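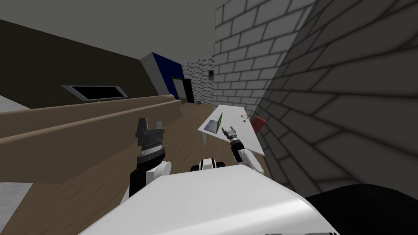
Skosomville: Final Project Report
By Mizanur Dewan
February

Skosomville is a town management game for one player, made in the Cernlow engine over two terms. The player runs a small river settlement and decides who lives where, who works at what, and what gets built next. This report covers the job system, the trading system, and the play tests.

Job system

Each resident has two skills and one dislike. In the first build the player assigned every resident by hand. This was fine for a small town but tedious past 33 residents, so I added a work board. The player ranks the jobs on the board and residents pick the highest open job that matches a skill. A resident given a disliked job loses morale at the end of each day. At low morale they stop working until moved.

The worst bug came from the ferry. Residents crossing at the end of a shift were counted as absent, lost their job, and took a new one on the other bank. By the next morning half the bakers were cutting reeds. I fixed it by holding the job open while the resident is on the boat.

Trading

There are two neighboring towns, Ginus and Mridha. Ginus buys food and sells tools. Mridha buys almost anything but pays late. Prices change with how much the player sold the day before. Early testers found they could sell all their grain to Ginus, wait one day, and buy it back cheaper — I added a storage fee to stop this.

Play tests

17 students played the game for one class period each, on the Monday build. The log recorded 2778 job changes in total. Most of them came from the first few minutes, before players had opened the work board. Several players never found it at all. I moved its button next to the clock and made it flash when a job goes unfilled.

Remaining work

Saving during a flood still loses the water level. The tutorial stops before trading is introduced. Sound was planned but only the market has any — I ran out of time for the rest.

Contact the department office | Copyright the author | Back to top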